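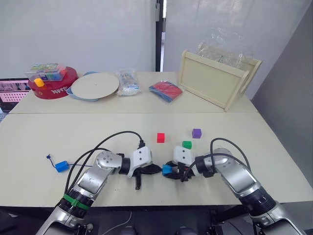 Up late, toast standing up. Cubes all morning. Chelsea wants the coloured blocks sorted before the Lulside lot need them and I said I'd do it, so my own fault. Red, green, purple, blue. Wiped the long table first with the blue cloth, dried it with my sleeve, don't tell Wayne.

Purple is the one I like. Wayne says it's more of a plum. It is not plum. Had this out for 15 minutes and then Alfie came in wanting the tape measure and took Wayne's side, typical.

Lunch was soup from Goodall, 2 rolls, one stale. Rang Mum from the stairs. She's booked the train for September, must remeber to get the spare bed back off Ryan.

Afternoon slower. Pale table shows every mark so wiped it again. Curtain at the back wants a wash, wrote it on the list, list now 19 things long. Half of them are Ryan's and he knows it. Wichai brought biscuits, good ones, gone by four.

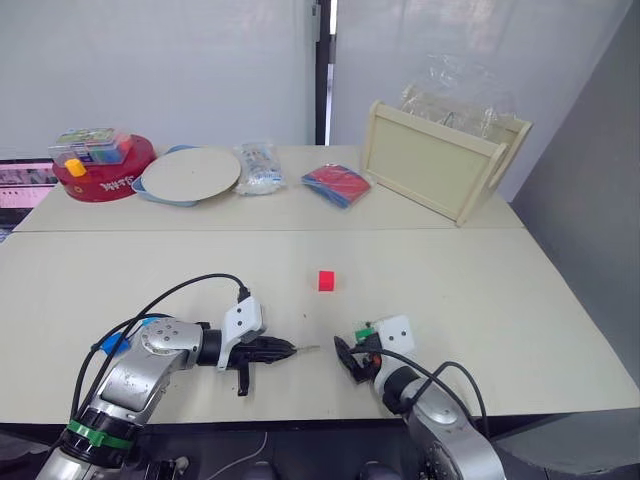 What do I put the cubes in when they're done with? The old Skulerlow biscuit tin, lid on, top shelf by the door.

Need to write that on the tin really. Chelsea asked again about the floor, told her tomorow. Bus home packed, stood all the way to Hustbridge. Feet killing. Bath, then bed, and ring Ryan about the mattress.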